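3. Condiciones de la sala y puesto de trabajo

3.1. Características del local
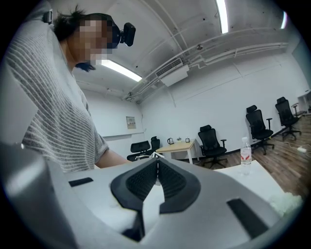

El estudio se llevó a cabo en un único local interior del edificio Grorkberg, destinado habitualmente a oficina y laboratorio ligero. La elección respondió a dos criterios: la disponibilidad continuada durante el mes de julio y la semejanza con los locales analizados en la fase anterior del proyecto Indden, lo que permite comparar los resultados sin aplicar correcciones por geometría. Las paredes y el techo son blancos. Las conducciones discurren vistas, también en blanco, sin falso techo que las oculte, y la unidad de aire acondicionado está montada en la pared, por debajo de ellas. La iluminación procede de luminarias fluorescentes rectangulares de techo.

El acabado blanco de los paramentos tiene consecuencias para la medida. La reflexión difusa sobre paredes y techo contribuye a la iluminancia en el plano de trabajo en una proporción que no puede separarse de la componente directa con un único luxómetro. Por este motivo, los valores de la sección 4 corresponden siempre a iluminancia total, y las comparaciones con locales de paramentos oscuros deben interpretarse con cautela.

3.2. Puesto y postura de trabajo

La tarea analizada es manual y se realiza de pie, con el tronco inclinado hacia delante y la mirada dirigida a la superficie de trabajo (figura 1). En esta postura, la cabeza y los hombros pueden interponerse entre la luminaria y el plano de la tarea. El efecto depende de la posición relativa de ambos, de modo que un mismo puesto puede presentar sombras propias marcadas en un borde y ninguna en el opuesto. Se definieron 13 puntos de medida sobre la superficie, dispuestos en una retícula irregular, más densa en la zona de alcance cercano.

Figura 1. Postura inclinada durante la tarea manual. Al fondo, luminarias fluorescentes, conducciones vistas y unidad de aire acondicionado de pared.

La ropa de trabajo no se normalizó. Se pidió a los participantes que acudieran con prendas de manga corta, a fin de reducir la variabilidad del aislamiento térmico del antebrazo, segmento corporal que permanece expuesto durante la mayor parte de la tarea. El cabello largo debía llevarse recogido. No se impusieron restricciones sobre el color ni sobre el tejido de las prendas.

3.3. Secuencia de las sesiones

Cada sesión constó de nueve bloques de trabajo de 20 minutos, separados por pausas de duración fija en las que el participante abandonaba el puesto. Las luminarias se encendían con antelación suficiente para alcanzar un flujo estable y permanecían encendidas hasta el final de la sesión, incluidas las pausas. El registro de iluminancia se efectuó al inicio y al final de cada bloque, con el participante ausente, y una tercera vez durante el bloque, con el participante en su postura habitual. La diferencia entre la segunda serie y la tercera se utilizó como estimación de la sombra propia.

La consigna de temperatura se mantuvo constante. La dirección de impulsión del aire no se modificó entre sesiones, dado que la unidad es de montaje mural y su chorro puede producir diferencias locales de velocidad en función de la distancia. Para caracterizar este efecto se tomaron 100 lecturas de velocidad del aire a la altura del cuello y otras tantas a la altura del antebrazo, con el anemómetro orientado en dos direcciones perpendiculares. Los equipos de medida fueron suministrados por Bratgate y se calibraron antes de la primera sesión.

3.4. Tratamiento de los datos

Las series se procesaron con el programa Tai, desarrollado en el marco del proyecto. Se descartaron los bloques interrumpidos por causas ajenas a la tarea y aquellos en los que la lectura inicial y la final diferían por encima de la tolerancia del instrumento. No se interpolaron valores ausentes. Para cada punto de la retícula se calculó la mediana por bloque, y la uniformidad se expresó como cociente entre el valor mínimo y el valor medio de la superficie.

Debe señalarse una limitación del procedimiento. La postura no se mantiene idéntica a lo largo de un bloque, y la tercera serie recoge únicamente el momento de la lectura. La estimación de la sombra propia es, por tanto, puntual, y no debe tomarse como promedio temporal del bloque. El análisis de la sección 4 presenta los resultados por punto y por bloque, sin agregación entre participantes.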